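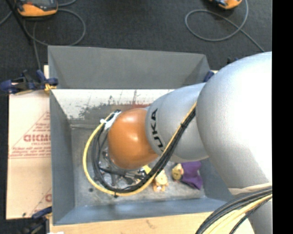
Aula 4 – O braço robótico no posto de recolha e as pessoas que lá trabalham

Žydrūnas Vanags
18 de setembro

Imprimir
Enviar por e-mail

Nesta aula continuamos com o caso da Tumetti, armazém de devoluções de brinquedos e pequenos artigos. Na aula anterior vimos o posto manual. Agora vemos o mesmo posto com um braço KUKA, que trabalha com a garra virada para dentro de uma caixa cinzenta de paredes inclinadas. Peço que leiam estas notas antes do exercício.

1. A tarefa

No posto manual, a operadora tirava um artigo da caixa, olhava para ele e decidia o destino: venda, reparação ou reciclagem. Eram três ações num só gesto. O projeto Drodik separou estas ações. O braço tira o artigo, e a pessoa decide.

Um brinquedo com corpo de pano roxo não se agarra da mesma maneira que uma figura pequena e rígida. O pano cede e dobra-se, e o ponto de pega muda cada vez que o objeto cai noutra posição. Para a mão humana esta diferença quase não existe. Para a garra, é a maior parte do problema.

2. O que mudou no trabalho

Antes do projeto havia 31 pessoas no turno. Depois ficaram as mesmas 31, mas com funções diferentes. Quatro passaram para a supervisão das células e as outras ficaram na classificação e na embalagem.

As entrevistas feitas por Carter Simard mostram um resultado misto. As costas doem menos, isto dizem quase todos. Por outro lado, o ritmo já não pertence à pessoa. Uma operadora explicou assim: «Antes eu parava quando precisava. Agora espero pela máquina, ou a máquina espera por mim, e as duas coisas cansam.»

Também apareceu um trabalho novo, que não estava em nenhuma descrição de funções – cuidar dos cabos. Num braço com feixes de cabos por fora, alguém tem de verificar as braçadeiras e as voltas junto da garra. Na Tumetti, esta verificação foi feita durante meses sem formação e sem tempo previsto.

3. Conceitos a reter

Tarefa residual: aquilo que fica para a pessoa porque a máquina não o faz bem.
Trabalho invisível: atividade necessária que não consta do plano.
Perda de prática: quem só intervém nas falhas tem menos ocasiões para treinar o gesto.

4. Exercício para outubro

Em grupos de quatro, escolham um posto que conheçam. Escrevam primeiro as ações que a pessoa faz com as mãos, depois as decisões que toma. Indiquem quais passariam para um braço e quem ficaria responsável quando ele para. Máximo de duas páginas.

Documentos relacionados

Aula 3 – O posto manual na Tumetti
Ficha de leitura: entrevistas na Lemieux
Caso Killus: turnos e pausas
Guião para observação de um posto de trabalho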